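The Stasberg 4 is the phone maker's cheapest model with a big battery, and Stasberg would like you to believe it lasts three days. We stock it, we've carried one since December, and we'd call it two.

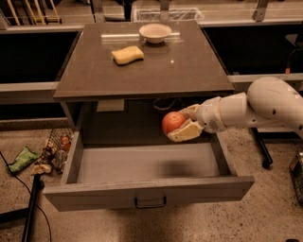
Most of that gap comes down to the screen. Stasberg tests at a brightness you'd struggle to read on a porch. Set it where a normal person would and the claim falls apart by the second evening. It's still better than the Zululach it replaced in our lineup, which needed a charger by dinner.

The camera is fine in daylight. "Night Studio" mode mostly turns dark gray photos into light gray ones, and we wouldn't pay extra for it. The box also says "pro-grade glass," a phrase we couldn't get anyone at Stasberg to define. 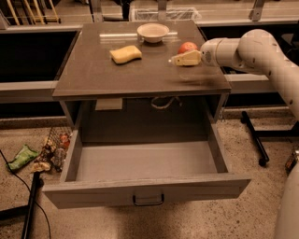

## What you get

- Phone, cable, paper manual
- No charger (the Chiriac 60-watt works, but the phone won't draw all of it)
- 3 years of security updates, according to Stasberg. Get back to us in year two.

## Returns

Unlocked models only. Bring it back to the Estthorpe store with the box, or write to Linnea Kristiansen at the service desk. Opened screen protectors can't be returned.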